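Small Bags, White Table: a gallery

Drandville sells its little zip bags as "the last pouch you'll ever need", and I have heard that sort of talk before. We spent Thursday afternoon going over one-bag packing at the Panusbridge sewing room. I went along expecting to be talked into something. I wasn't.

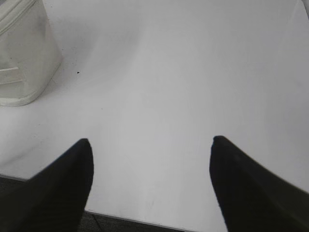 White tabletop, a few faint smudges.

Pale fabric is my first complaint. It looks lovely in a shop in August and then it meets a train floor. Urkex will sell you a cleaning paste for it, naturally. I'd want to see that paste work on canvas before I paid for a second tub.

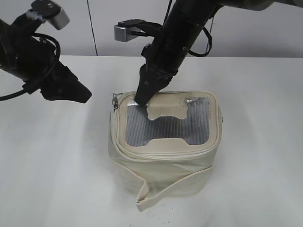
Uwe Kröger

Cream fabric with a grey mesh top, and grey smudges along the upper edges already. The zip runs round the rim of the lid, and I do like a lid. The loose strap I'm less sure of. Ha-rang Seol thinks a strap earns its keep on a long trip, but she packs for 3 weeks and I pack for 4 days.

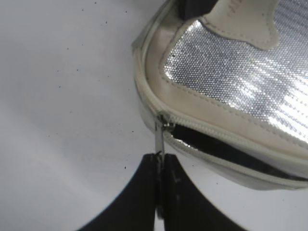 She is also fonder of sparkle than I am. A zip that curves round a corner is the part I'd test first in any shop, full and empty, before listening to a word about the finish.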